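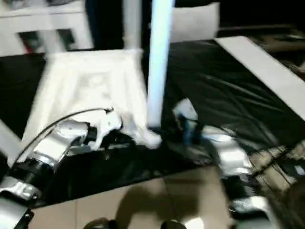
*Two arms above the black sheeting.*

## The summer reading tables at Urkora

Every year before the warm season our reading group moves out to the courtyard, and every year we find that we don't have enough places to sit. In May we counted 66 members on the list, and only 40 chairs in the storage room, of which several are better not used by a heavy person.

So we ordered some small plastic furniture from Trallar. It is light, and one person can carry it down the stairs.

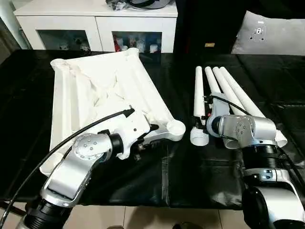 *The white frame upside down, the four legs next to it.*

The reading list is now decided. We will begin with short stories, as many of you asked, and leave the long novel for August. The library at Skivon lends us 17 copies, but please return them clean. Last year one came back with jam in it and we had to pay. 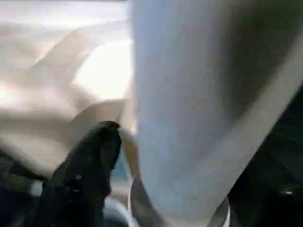

*Very close to a pale surface.*

About rain: we have no roof in the courtyard. If it rains at four o'clock, we meet in the Baxter room on the ground floor, where the coffee machine is working again. Bring your own cup. The paper ones are finished, and we would like not to buy more.
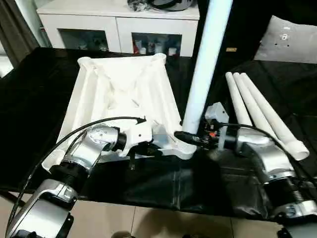 *White stand base with three legs, and the tall tube.*

The gate on the street side closes at nine in the evening. Those who come by bicycle should use the other gate, as the first one has a high step.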